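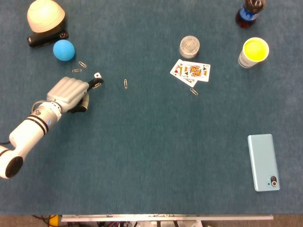

Grostemley Publishes Planning Guide and Fixed-Scope Package for Buyers of Dexterous Hand Workcells

Release for trade and technical press, June

Grostemley today published a planning guide for organizations preparing to buy a tabletop workcell with a multi-fingered hand. The guide is released together with the Stiltell package, a fixed-scope offer that covers site survey, installation, acceptance testing and operator training under one purchase order. Both are available to research laboratories, technical colleges and light assembly firms.

The guide addresses a recurring problem in equipment requests. Buyers tend to budget for the arm and the hand, then discover that the table, power, guarding, cabling, spare fingertips and staff hours were left out of the request. Corrections made after approval usually require a second round of signatures and can move delivery into the next budget year.

Scope of the guide

The document is divided into four parts: task definition, space and services, cost lines, and acceptance. Each part ends with a worksheet that can be attached to an internal purchase request.

Task definition comes first. Buyers are asked to list the smallest, the softest and the heaviest object the hand will be expected to handle, and to state the surface on which those objects will lie. A paper clip flat on a carpet-like covering places different demands on fingertip control and approach angle than a bottle or a cup does. Payload figures alone do not capture this difference, and a hand selected on payload may be unsuitable for thin parts.

The space and services part covers table depth, clearance behind the far edge, cable routing and the position of the emergency stop. It recommends that the reach of the arm be marked on the actual table before the order is placed. Items that must stay on the table during work should be included in the layout drawing, including those the hand is not meant to touch.

Cost lines

Grostemley advises separating the request into capital, consumable and labor lines. Fingertip pads, table coverings and replacement cables belong in the consumable line. Calibration and operator time belong in the labor line and should be planned at 300 hours for the first year of single-shift use. Buyers who intend to change tasks during the year should plan a separate allowance for each changeover.

The Stiltell package includes the following:

Site survey and layout drawing
Installation and cabling
Acceptance test on the buyer's own objects
Operator training, 20 hours
Spare fingertip set
Remote support for the first year

The site survey can be ordered separately at $630. The training block can be extended at the time of order. A refundable deposit of $4,000 reserves an installation slot.

Acceptance testing

The acceptance part of the guide recommends that tests be run on the objects the buyer listed in the task worksheet, in mixed arrangements, with small parts placed near larger ones. Test conditions should be agreed in writing before shipment. The record should state the lighting, the table covering, the starting position of the hand and the criterion for a completed pick.

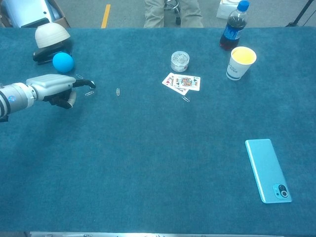
Can the arm and the hand be purchased in different budget years?

Purchase in separate years is possible if the wrist interface and the controller are specified in the first order. The guide recommends ordering the mounting plate and cable set with the arm, so that the later addition of a hand does not require a second installation visit. Acceptance testing is then split, with the hand tested on delivery.

Availability

The Kröger edition of the guide, intended for colleges and public laboratories, adds a worksheet for shared equipment and a template for internal hourly charges. The standard edition is intended for commercial buyers. Both editions are supplied free of charge on request.

Orders for the Stiltell package are handled by the Grostemley office in Triltitz. Site surveys are scheduled in order of receipt. Quotations list each cost line separately and may be attached to a purchase request without further editing.

Press contact: Grostemley, Equipment Planning Desk, Triltitz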